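Pirthorpe Supper Notes

A plain-text collection of home recipes and the remarks people wrote next to them. Version of 5 April 2025. Kept by Soo-ah Kwak and Rory Cruickshank, who still disagree about the file names.

What's in it

3164 notes, one per line, in a tab-separated file called notes.tsv. Of these, 2485 are tied to a named dish. The rest are loose remarks such as "too much again" and "ask Catalina", which we kept out of stubbornness.

Columns

id: a number. Gaps are where duplicates used to be.
dish: whatever the cook called it. "Soup" and "the soup" are separate dishes and their authors want it that way.
serves: as written. One entry says "serves 10, or Rory".
note: the remark itself, spelling untouched.
hand: initials of the person who typed it up. BJ is Bit-na Jin, MA is Mi-kyung Ahn, CU is Catalina Urrutia.

Where the notes came from

Mostly the margins of cookbooks, the backs of envelopes and one long ledger from the Olteanu kitchen, which records every dumpling supper and no quantities. Everyone who handed over paper got it back, minus a few staples.

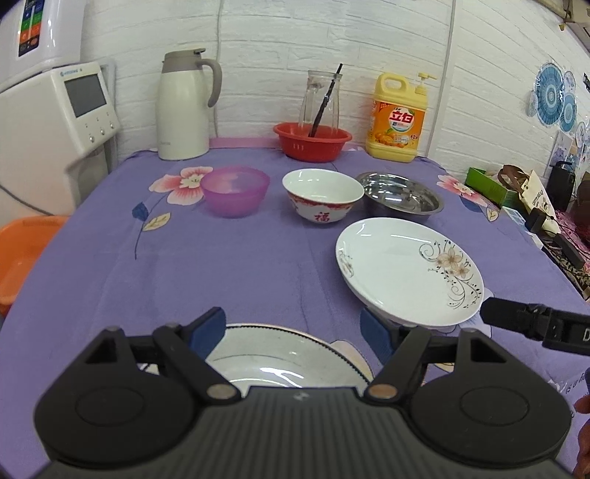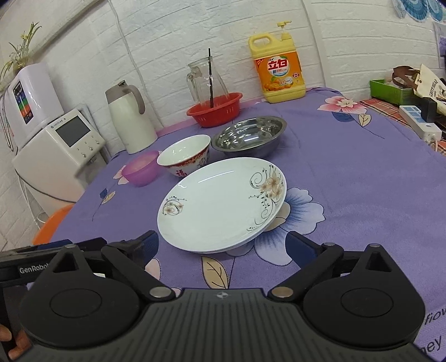 Plates on the flowered tablecloth.

Measurements

Left alone. A "cup" in the Olteanu ledger is a particular cup, and it broke. Bit-na tried converting the first 100 notes to grams and stopped at "butter, the size of a reasonable egg." Her attempt is in grams_abandoned.tsv if you'd like to feel her pain.

Known problems

Dumplings are badly overrepresented. Salad hardly comes up.
Oven temperatures mix Fahrenheit, Celsius and "hot".
Notes 40 through 52 were typed up during an argument about garlic and lean one way.
The December entries are nearly all leftovers.

Uses

Fine for spelling studies, reading aloud, or settling what your aunt put in the broth. Please don't train a meal planner on it. Mi-kyung did, and it suggested vinegar for breakfast four times in one week.

Corrections

Send them to Catalina with the note id in the subject line. She will fix typing mistakes but not cooking mistakes. Requests to remove a relative's opinion of your rice go to Soo-ah, and take longer.

Changes since the last version

Merged the Vurnport envelopes.
Fixed the tab in the middle of "tab asco".
Put back the note about burnt onions after its author complained.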